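Members of the Dola shared workshop have begun trials of a home-built arm for writing on a whiteboard, the group announced on 2021-12-06.
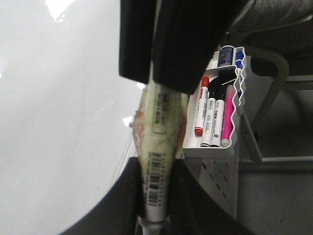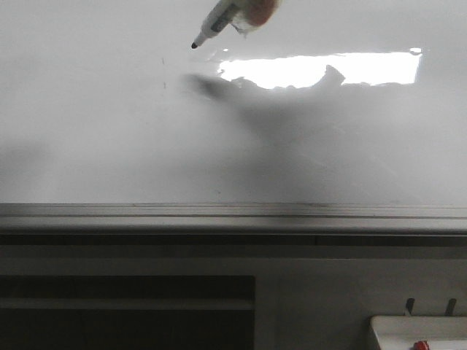 The build is led by Darcy Cormier and Nuanchan Wannasri and has taken 26 evenings so far. Its software was written by Gayan Debnath. Early work is confined to holding a pen steady at the board, and the marker with the white barrel and black tip, held by the gripper near the top of the board, is of the type chosen for the first lettering tests. A budget of 200 pounds remains for spare parts - chiefly motors. An open evening is planned for January.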